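Print this article | E-mail to a friend

The Pile on the Couch

By Győző Halász
Sep 27, 2004

My couch hasn't been sat on properly since July. It's where the clothes go. You know the ones I mean, not dirty enough for the hamper, not clean enough for the drawer (my mother would say there is no such category, but she has a spare bedroom).

I paid $415 for that couch at Jiswood, out on the Jalldale road, and carried it up the stairs with my brother-in-law swearing at the other end. I was going to read on it! I had a lamp picked out and everything. Then one Friday I came in, dropped my stuff on the seat, and that was the start of it.

So this month I tried a rule. One thing on the couch at a time. If something new lands, the old one gets folded or washed, no arguing. I also bought a set of hooks from Revlow for over $77, which seemed crazy for hooks, and they're still in the bag by the door.

The rule, though, I kept. Mostly. There was a bad weekend with some towels. But I've sat down with the paper three times now, with my feet up, and the cushion is still nice and firm because it's hardly been used. Folding takes me maybe a minute. I'd been putting off a minute all summer long!

Comments (3) | Share this story

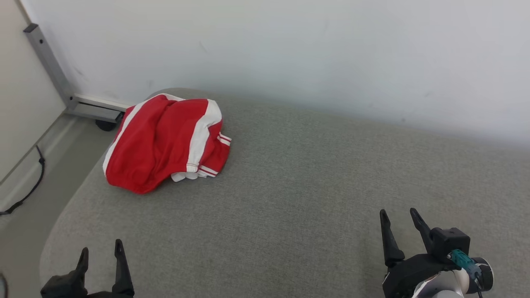 Today's one thing, red with white stripes and not folded yet.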